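Nindiler League - Rules and Scheduling
Thread: Dropping the chess clock for the summer season?

Bozsik
Posted 2018-05-24

Putting this up before sign-ups open. In February we voted to keep clocks for all league games, 100 minutes between the two players. I'd like to look at it again. Two of my last three games were decided on time with the result still open on the table, and I don't think either of us enjoyed them.

My suggestion is a fixed round length with no clocks, and the round ends when the organiser calls it.

Pictures first, then tell me why I'm wrong. 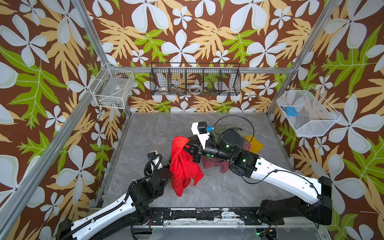
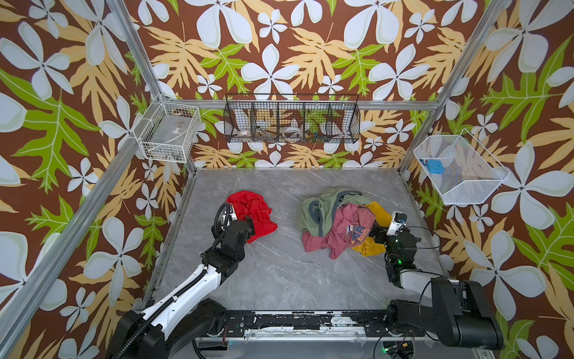
Brown flowery wallpaper and grey marble-pattern floor, both pictures.

Lakach
Replied

I'd vote against. Without a clock the slow player gets more of the round than the quick one. I play fast and I don't want to get to turn three having used a third of the time.

The old system was exactly what you describe and we had unfinished games every week.

Vusine
Replied

Nice wallpaper.

On clocks, I'm in the middle. They're fine for people who have been playing a few seasons. For new players they are a lot to manage on top of learning the cards. My first league game I forgot to press it and lost most of my time during my opponent's turn.

Could we keep clocks but make them optional in the lower division?

Bozsik
Replied

Optional how? If one player wants it and the other doesn't, somebody has to win that argument before the dice come out.

Lakach - fair point on slow play, but that's a matter for the organiser. You can ask for a clock if you think someone is dragging.

Lakach
Replied

And by the time I've asked, half the round has gone. I've never seen anyone do it, as it feels like an accusation.

What about adding time? Go to 55 minutes each and leave the rest alone.

marshal667
Replied

The shop shuts at ten, so extra minutes only work if we start earlier. Most of us come straight from work.

I agree with Lakach otherwise. You get used to the clock after a month or so. Practise deploying at home, as that's where most of the time goes.

Vusine
Replied

By optional I meant the default is no clock in the lower division, and you only use one if both players say yes before set-up. Upper division stays as it is.

Bozsik
Replied

I could live with that. It doesn't fix my own games but it would help the new sign-ups.

Lakach
Replied

Fine by me as long as the play-offs are on clocks for both divisions. I'd still like it written down what happens when time is called in the middle of a turn. Last season we had two different answers to that.

marshal667
Replied

Finish the current activation, then score. It's in the league pack under round timings.

Bozsik
Replied

I'll put Vusine's version up as a poll tonight, with the play-off line added. Keep posting if you want the wording changed.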